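Worktop height when one of you is tall – what did you go for?

Home and Garden > Kitchens > Planning

skovivora
Posted in January
We are at the stage of ordering base units and I can't settle the height. The fitter wants to do the normal thing, which comes out just over 900 mm with his legs and a white top. I'm six foot three and my wife is five foot two. I do most of the cooking, she does nearly all the baking. Our old kitchen gave me a sore back after half an hour of chopping. Has anyone gone higher and regretted it?

prindville_pete
Went to 960 in our last house and loved it. Selling was no trouble either, no viewer mentioned it. Check your cooker first though. If it's freestanding the feet may not go up far enough and you end up with a step down to the hob.

Adeleke
I'd be careful. Chopping is one job, but you also stir in a deep pan on top of a hob, and that puts your hands a good bit above the worktop. At 960 your wife will be looking straight into the steam. Kneading is worse still, she needs to be over the dough with her arms nearly straight.

prindville_pete
She can knead at the table.

Adeleke
She can, if there is one and it's the right height and nobody's homework is on it. Why should the person who bakes every week be the one to move?

marisol pacheco
We had the same argument here and split the difference by having two heights. The sink run is 950 and the other run is 880. The fitter moaned about the join but it falls at a doorway so there isn't one. White top on our lower run as well, plates and all sorts end up on it.

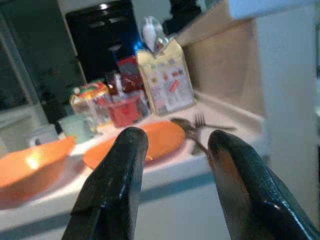 What I'd do again, in order:

1. Stand at the ironing board in the shoes you wear indoors and raise it till your elbows are comfortable. Measure that. Do it for both of you.

2. Decide which run each person uses most. Ours was obvious once we'd talked about it for three evenings.

3. Ask about plinths before you order. Taller legs need taller plinths and ours took nine weeks to come.

4. Remember the wall units. If the worktop goes up and they don't, you lose the gap and the kettle steams the cupboard bottoms.

skovivora
Thanks, that's useful. We haven't got a handy doorway, it's an L shape, so the step would be in the corner. Would that look odd?

marisol pacheco
In a corner I'd say yes, a bit. You'd also lose the use of the corner itself, as you can't slide things round.

drudholm
Fitted kitchens until my knees went. Steps in a corner are a pain to seal and they collect crumbs. If it must be an L, keep it level at 930 and buy a thick chopping board for yourself. An end grain one on feet will lift you 60 mm or so and it costs far less than messing with the units.

prindville_pete
A board that thick weighs a ton and you'll never put it away.

drudholm
You don't put it away. It lives there.

Adeleke
Agree with drudholm on the board. I'd still go 910 for the baker's sake.

skovivora
Did the ironing board test last night. I came out at 1000 and she came out at 870, so 930 it probably is. One more thing – does the sink height matter as much? I wash up as well.

drudholm
More, if anything. The bottom of the bowl is where your hands are. Get a shallow one.

prindville_pete
Shallow sinks splash. Get a normal one and a bowl to sit in it, and stand the bowl on something.

skovivora
I'll ask the fitter what he can get at 930 and report back.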